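FOR IMMEDIATE RELEASE

Thursday, May 1, 2025

Clandlow Student Robotics Club Opens Registration for Cloth Handling Challenge

The Clandlow Student Robotics Club has opened registration for the second round of its Cloth Handling Challenge, a competition in which student teams train a two-armed robot to pick up, fold and put away soft household items. The first round ran in March. Entries for the second round are open to any high school or college team that can supply its own training code.

The challenge is built around demonstration data. Students do the tasks themselves at a table, holding a gripper in each hand, and the recordings are used to train a control policy. Each team starts from the same shared set of demonstrations and may add up to 60 of its own. Additional recordings must be made at the club's station with club equipment, under the same table layout used for the shared set.

Cloth was chosen as the subject for technical reasons. A rigid part keeps its shape when gripped, and its position can be described with a few values. A cleaning mitt or a towel changes shape with every contact, hides its own edges, and may be one layer thick at one grip point and several at the next. Teams in the first round reported that finding a usable edge accounted for most failed attempts.

"The fold itself is a short motion," said Ha-rang Ryu, technical lead for the challenge. "Getting both grippers onto the correct edges, at the same height and at the same time, takes longer to learn. Students who hurried that step in their demonstrations got policies that hurried it too."

Demonstration work at the club's station with the hand-held grippers:

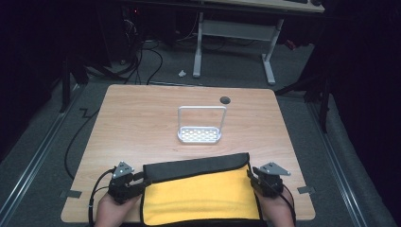
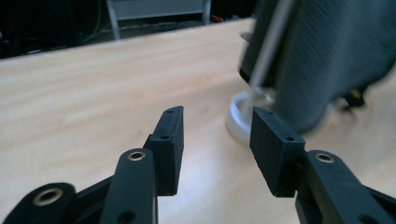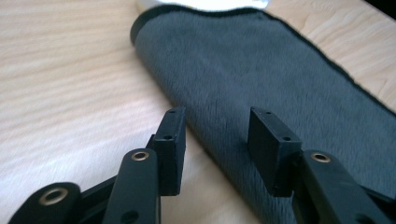
Round two consists of 2 scored tasks. In the first, the robot must pick up a cloth item from an arbitrary starting pose and lay it flat with its long side parallel to the table edge. In the second, it must fold the item once and place it in a caddy. Each task is attempted 4 times. The best and worst attempts are discarded and the remaining 2 are averaged.

Scoring is based on final position, fold alignment and elapsed time, in that order of weight. A dropped item may be picked up again without penalty while the clock runs. An attempt ends if the item leaves the tabletop or if a judge presses the stop control. Judges will measure fold alignment at the corners with a steel rule.

Several rules have changed from the first round. Items used in scored attempts will no longer be shown to teams in advance, although they will be of the same general types as those in the shared set. Teams must submit a written log of every demonstration they record, including the ones they delete. Policies must run on the club's computer without a network connection.

Ximena Sosa, who coordinates the recording sessions, said the log requirement came out of a review of the March entries. "Some teams threw out every recording with a missed grasp and kept only the clean ones," she said. "Their robots had no way to recover from a miss. Other teams kept the recoveries and did better on the second task. We want to be able to compare those choices on paper."

The top-scoring entry in the first round came from a team led by Nahuel Saavedra, a junior at Retamal College. Its policy used a fixed pause after each grasp to let the cloth settle before lifting. The team's code and log are available to all registered entrants, and teams are free to build on them provided the source is credited in the written report.

Prospective entrants should submit a team list, the name of a faculty or staff sponsor, and a one-page outline of the intended training method. Recording slots are assigned in order of registration. Each team member must complete a short session on gripper handling and calibration before making recordings.

Registration forms and the full rule book are available from the club office. Questions about scoring should be directed to Tolera Weldu, chief judge. Press inquiries should be directed to Zlata Pavliuk, club communications.

###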